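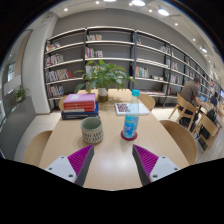
The Penden Street walk-through is done, and I have opinions! For anyone just tuning in, the neighborhood council takes up the street safety requests at its next meeting, and the city will only look at a block if a resident has filled out the walk-through checklist for it. So I filled one out. It was cold, my pen quit on me halfway up the hill, and I ended up redoing half the form indoors at a long, pale table with a cup in front of me and a stack of pink and red hardcovers on top of a fat navy one (great for flattening soggy paper, by the way). What follows is the form, item by item, with what I checked and what I wanted to say but couldn't squeeze into the little comment line.

Block walked: Penden Street, from the 100 block up to the Lightfoot Avenue corner
Date of walk: 22 December 2022
Conditions: after dark, light rain, plenty of leaves

SIDEWALKS

1. Surface free of trip hazards
NEEDS WORK
The worst spot is in front of 2408 Lightfoot, right at the corner, where a tree root has pushed a slab up high enough to catch a stroller wheel. It was marked with orange paint in September. The paint has mostly worn off. The slab hasn't moved. I put "urgent" on the form and underlined it, which I don't think the form allows.

2. Clear walking width
NEEDS WORK
Trash bins, mostly. People roll them back as far as the sidewalk and then I guess they feel finished? There's also a hedge near the bus stop that makes you walk single file. It's a very nice hedge. It needs a haircut.

3. Curb ramps at all crossings
OK, with a grumble
Ramps are there on all the corners I walked. The one on the downhill side holds water, so you get to pick between a puddle and stepping off the curb. There was no box for puddles. I used the margin.

LIGHTING

4. Streetlights working
NEEDS WORK
Nine lights on this stretch and two of them out, both on the uphill end where the trees are thickest. I reported them on the city website the same night. If you live up there, please report them too! More requests can't hurt, and the pole number is on the little metal tag at eye level.

5. Lights not blocked by branches
NEEDS WORK
See above re: trees. I love the trees. I'd also like to see my feet.

6. Bus shelter lit
OK
Brighter than my kitchen. Whoever fixed that, thank you.

CROSSINGS

7. Crosswalk markings visible
NOT OK
The crosswalk at Lightfoot is a rumor at this point. You can make out the bars if you already know where they are. Drivers coming down the hill don't, and I stood there long enough to watch several of them roll right through while I waved my clipboard around like I was landing planes. This is the item I'm going to speak on at the meeting, and I'd love company. The last time it came up, the discussion slid off into parking within minutes and never came back.

8. Signal timing long enough to cross
NOT CHECKED
There's no signal on this block. The form won't let you leave it blank, so "not checked" it is. I've asked whether next year's form could have a "doesn't apply" choice.

9. Stop signs visible from a distance
OK
The one at the bottom of the hill has a sticker on it for a band called Brurnum. You can still read the STOP part fine. (Are they any good? Write in.)

CONSTRUCTION

10. Covered walkway or marked detour around work sites
NEEDS WORK
You knew we'd get here. The Nidunetti building site has a detour sign pointing you across the street, but the sign facing the other way is lying flat behind the fence. Come from uphill and you get no warning until you're at the barrier, and then you either backtrack or walk in the road. Guess which one I saw people doing. Standing up a sign takes less time than it took me to write this. I emailed the number and address on the permit board and will post whatever I hear.

11. Site fence secure
OK
Gave it a shove. Solid.

12. Debris off the street
OK
Some gravel along the gutter, nothing I'd fuss over on foot. If you bike this stretch, tell me if you see it differently.

DRAINAGE

13. Storm drains clear
NEEDS WORK
Leaves, leaves, leaves. I kicked one drain clear with my boot and felt like a hero. The other one by the bus stop needs a rake and somebody with a better back than mine.

OVERALL COMMENTS (they give you three lines, I took more)

If the council only has patience for one thing, make it the crosswalk. Paint is cheap next to everything else on the list, and it's the one item where I felt nervous standing there. Lights second, slab third, though if you push a stroller you may want to flip those, and I wouldn't argue.

A few blocks still don't have a walk-through on file, including everything past Lightfoot. Blank forms are at the library front desk. Go after dark or you'll miss the lighting stuff completely, wear something bright, and bring a pencil, because ink and rain don't get along. Send me a copy if you do one and I'll put it up next to mine.

Filed under: Streets & Sidewalks, Council Watch, Penden Street

Contact | Send a tip | © 2022 All rights reserved | Back to top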